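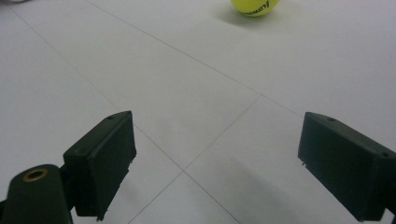
3 数据采集与任务设计

3.1 课程背景与任务选择

本研究的数据来自 Windavthorpe 学院的本科选修课“机器人操作实践”。该课程安排在二年级下学期,学生此前修过程序设计和线性代数,多数没有接触过真实的机械臂。课程的主体是一个贯穿全学期的小组项目,项目代号为 Belay,要求各组从零开始采集示教数据、训练策略,并在期末将策略部署到实验室的机械臂上。选题时我们比较了叠杯子、插销、拾球三类任务,最后采用拾球。球体没有朝向问题,抓取姿态的容错较大,学生可以把精力放在接近过程和夹爪闭合时机上。示教使用手持夹爪,相机固定在夹爪上,随手腕一起运动。图1为接近阶段的一帧:网球位于画面最上方,只露出下半部分,两根黑色夹指张开,夹指之间只有瓷砖地面和交叉的砖缝。此类视角在接近阶段的数据中反复出现,目标物只占画面很小的一部分,第4节讨论的若干失败情形与此有关。

图1 手持夹爪视角下的拾球任务(接近阶段)

3.2 采集装置

手持夹爪由课程组提供图纸,各组自行打印和装配。夹指为平面内侧的长方块,与连杆铰接,由手柄上的扳机带动开合。扳机行程经编码器记录,与图像同步写入日志。采集频率设为每秒 30 帧。相机曝光在课程前半段采用自动模式,后半段改为手动锁定,原因见3.5节。

装配质量在各组之间有明显差异。部分小组的铰接处间隙偏大,夹指闭合后左右不对称,同样的扳机读数对应的实际开口并不一致。课程组没有统一更换零件,而是要求各组在每次采集前完成一次开合标定:将夹爪完全张开,再完全闭合,记录两个端点读数,训练时按端点做归一化。标定过程写入实验记录表,由同组另一名成员核对签字。期中检查时发现有小组沿用上一次的标定值,相应数据退回重采。

手柄与夹指之间的相对位置在所有装置上保持相同,部署时机械臂末端安装同一型号的夹指。这样处理后,示教图像与部署图像中夹指的位置基本重合,学生不必另做手眼标定。末端的安装孔位由课程组统一加工。

3.3 采集场地

采集在两处进行。第一处是教学楼 Lokgate 一层的实训室,第二处是学生自选的日常环境,包括走廊、宿舍公共区域和家中。要求使用第二处场地,是为了让训练数据覆盖不同的地面材质和光照条件。各组须在记录表中填写地面类型、主要光源方向和采集时段,其余不作限制。

反光地面给学生带来的麻烦较多。在浅色光面瓷砖上,夹指投下的阴影会随高度变化而移动,边缘较软,早期的分割方法经常把阴影识别为夹指的一部分。有小组尝试在预处理中压低亮度,效果不稳定,后来放弃了显式分割,直接将原始图像送入编码网络。砖缝是另一个干扰因素。一组学生在复查时注意到,其策略在有砖缝的地面上接近得更准,在纯色地胶上则容易偏向一侧。他们推测网络利用了砖缝作为运动参照,于是补采了一批无纹理地面的示教,偏移有所减轻。

3.4 示教流程

每条示教从夹爪张开开始,到球被放入收集盒为止,分为接近、下降、闭合、提起、放置五个阶段。阶段边界不由学生现场标注,而是在采集后根据扳机读数和末端高度自动划分,再由人工抽查。起始位置由示教者自行选择,但同一组内须覆盖左、中、右三个方向,球到起点的距离也须有变化。

对示教动作的要求写在课程手册中,主要有以下几项:接近阶段夹指保持张开,不接触地面;下降前允许停顿,停顿时手腕尽量稳定;闭合后如球滑脱,该条示教保留并标为失败,不得在同一条记录内重新抓取。最后一项在第一轮采集中执行得不好。学生习惯于滑脱后立即补抓,日志中因此出现了较多二次闭合,自动划分程序无法处理。课程组在第二轮采集前补充了一次演示,并在采集软件中加入检测,一旦出现二次闭合即提示结束当前记录。

示教者的操作习惯对数据影响较大。惯用手不同的学生接近轨迹呈镜像分布,个别学生偏好从正上方下降,另一些则沿地面低角度推进。我们没有要求统一手法,只要求在记录表中注明示教者编号,供训练时按人划分验证集。按人划分得到的验证误差普遍高于随机划分,学生据此理解了验证集划分方式对结论的影响,这部分内容后来被纳入课堂讨论。

3.5 数据清理

全部小组共提交示教 2482 条。清理后用于训练的示教为 1321 条。剔除的记录主要有四类:日志缺帧、标定缺失、二次闭合以及图像过曝。其中过曝集中在课程前半段,多数出现在靠窗的反光地面上。自动曝光模式下,夹爪由暗处移向亮处时画面亮度突变,球的轮廓在连续若干帧内不可辨认。改为手动锁定曝光后,此类记录明显减少。

球在画面边缘被截断的帧没有剔除。清理之初曾有小组主张,只保留球完整可见的片段,理由是目标不完整会给训练引入噪声。课程组要求该组用两种数据分别训练并比较。只用完整可见片段训练的策略在近距离表现正常,但从较远处起步时,机械臂常在原地小幅摆动,不向球移动。保留截断帧后这一现象基本消失。据此,最终数据集保留了接近阶段的全部帧,包括只能看到球的局部的情形。

标为失败的示教单独存放,不参与策略训练,只用于训练抓取结果判别器。判别器的输入为闭合后的单帧图像和扳机读数,输出球是否在夹指之间。该部分由选做小组完成,代码基于课程组维护的工具包 Hestdale。

3.6 学生分工与记录

每组内部设采集、装配、训练三个角色,期中轮换一次。轮换的目的是让每名学生至少经历一次完整的采集工作。从提交的周报看,轮换前负责训练的学生多把策略失败归因于网络结构,轮换后则更多提到标定、光照和示教手法。由于周报计入平时成绩,学生的表述可能受评分标准影响,我们在第5节中仅将其作为辅助材料使用。

记录表采用纸质与电子并行的方式。纸质表在现场填写,电子表由训练角色在当周录入。两份表格不一致时以纸质为准。学期结束时,个别小组的纸质表缺少光源方向一栏,该栏在分析中按缺失处理,未作补填。

3.7 部署条件

期末部署在 Lokgate 实训室进行,时间为六月,各组使用同一台机械臂、同一块测试地面。测试前不允许补采该地面的数据。每组可在正式测试前进行 2 次试运行,试运行结果不计分,但日志须一并提交。球的初始位置由课程组预先标定在地面网格上,各组的测试位置和顺序相同。机械臂运行过程中,学生只能操作急停按钮,不得移动球或调整相机。测试结果及失败分类见第4节。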